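Home / Opinion / Paper towels and me

I grew up in a paper towel house. Spill some juice, grab a sheet. Wipe the counter, grab two more. When I moved to Ronton I kept right on doing it, and then one July I added up what I'd spent in a year and got 112 dollars. On something I throw out!

So I quit, more or less (there's still a roll under the sink for bacon and for the cat). And I think most people could quit too, if we'd all stop making it sound like a moral project. Every article I read wanted me to buy a matching set of organic cloths in a wicker caddy. There's a shop over in Omudley that'll sell you one for 50 dollars, and I'm sorry, but no. You have old T-shirts. Cut them up.

The laundry is what people always bring up. Well, you're running the washer anyway, and a few rags tucked in with the bath stuff don't change a thing. Skip the fabric softener, though, because it makes cloth worse at soaking things up.
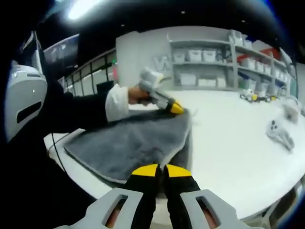
I do spend a little on microfiber for the windows and the car, and I wash that separately so it doesn't pick up lint. Cheap ones have been fine for me. My oldest has been through up to 200 washes by now and it still does the bathroom mirror better than paper ever did.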